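Chapter 7
Cleaning Bathtubs and Surrounds

After reading this chapter, you should be able to:
identify the common tub materials and the cleaning agents suited to each
choose a pad or cloth according to surface hardness
describe the order of work for a routine cleaning and for a deep cleaning
explain the effect of contact time on soap film and hard water scale

Key terms: abrasive, contact time, enamel, gel coat, overflow cover, scale, soap film, surfactant

7.1 Introduction

The bathtub combines a large smooth surface with several small fittings, and the two collect soil in different ways. The basin walls gather soap film, a thin deposit formed when soap reacts with calcium and magnesium in the water. The fittings gather scale, which builds up wherever water stands and evaporates: at the base of the faucet, along the lower edge of the overflow cover, and around the drain. A cleaner who treats the whole tub with one product and one tool will usually leave one of these deposits behind.

Chapter 6 dealt with washbasins, where the working position is upright and the whole surface is within easy reach. A tub is lower and wider. The worker has to lean over the near rim to reach the far one, and pressure on the pad drops as the arm extends. The far rim and the corners behind the faucet are therefore the areas most often missed on inspection. Section 7.5 covers working positions and the use of kneeling mats.

7.2 Tub Materials

Three materials account for most tubs in residential service.

Enameled steel is hard, glossy, and resistant to heat. It tolerates a nylon pad but is damaged by strong acids, which dull the glaze. Chips expose the steel and lead to rust.

Enameled cast iron has a similar surface over a much heavier body. The same products and pads apply. Older examples may have lost part of their gloss, and a worn glaze holds soil more firmly than a new one.

Acrylic and gel coat are plastics. Both scratch easily. Only soft cloths, soft sponges, and pads marked as nonscratch should be used, and solvents such as acetone must be kept away from them.

If the material is unknown, tap the outer wall with a knuckle and hold a magnet against it. A magnet will grip steel and cast iron through the enamel. It will not grip plastic. When doubt remains, treat the tub as acrylic.

7.3 Pads and Cloths

Pads are graded by the abrasive they carry. Color is not a reliable guide, as makers do not follow a common scheme. Read the package, then test the pad on a small area near the drain before using it on the walls. Rinse the pad often. Grit caught in the fibers will scratch a surface that the pad alone would not.

Chrome fittings are wiped with a damp microfiber cloth and dried at once. Scouring pads are kept off chrome entirely.

Before work begins, move bottles, mats, and loose items off the rim. Apply the product to the walls from the bottom up, leave it for the contact time given on the label, and scrub from the top down. Rinse in the same direction and finish at the drain.

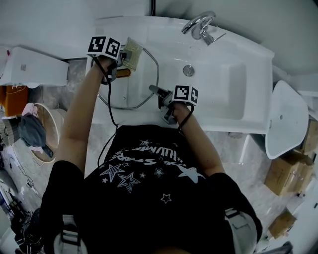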